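Home Classes Glass Club FAQ Contact

Home Musical Glasses FAQ
Monday, March 16, 2020, by Zahira Ngau

I started the Plustberg glass music club in November and my inbox has been full of great questions ever since! I've gathered up the ones that come back most often. If yours is missing, write to me and I'll add it.

Do I need to read music?

No. We number the glasses and play from the numbers, so a beginner can get through a whole tune at the first meeting. Plenty of our members do read, and they write out the parts for the rest of us (bless them).

What kind of glasses work best?

Thin ones with a stem and a plain, smooth rim. Cut patterns on the bowl make the note wobble. My own set has 18 glasses and they came from thrift stores all over Mavutdale, at 66 cents apiece on a good day. Tap each one gently before you buy it — a hidden crack gives a dull clack and you'll hear it right away.

How do I get a sound out of the rim?

Wash your hands with dish soap first. Any hand cream at all will kill the note. Wet a fingertip, hold the base down flat with your other hand, and circle slowly with light pressure. Most people push too hard and go too fast. It squeaks, it squeaks some more, and then it sings, and everyone laughs out loud the first time! 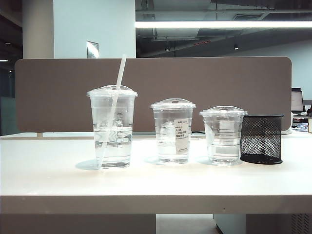 How does the amount of water change the note?

More water means a lower note, whether you tap the glass or rub it. Blowing across a bottle goes the other way, and that mixes up a lot of kids who have tried both. Size matters too, so fill level alone won't tell you the pitch. A big tumbler like the tall one at the left, about two-thirds full, makes a nice practice piece for learning to judge levels by eye, lid and straw and all, but it's clear plastic and you won't get a rim note from it. Use real glass for the music. For tuning, add water with a spoon and take it out with a straw or a turkey baster.

Does it need to be distilled water?

Tap water is fine. I've tried both and can't hear a difference.

How long does a set stay in tune?

An evening, easily. Overnight you lose a little water and the notes creep up, so check everything again the next day.

What tune should I start with?

The Todorova lullaby in our beginner book. It uses only 5 notes and it's slow enough that you have time to find the next glass. After that try Nisitz, our club waltz, which takes 11 glasses and is so much fun with two players.

Can children join in?

Yes please! Put a folded towel under the glasses and let them tap with a pencil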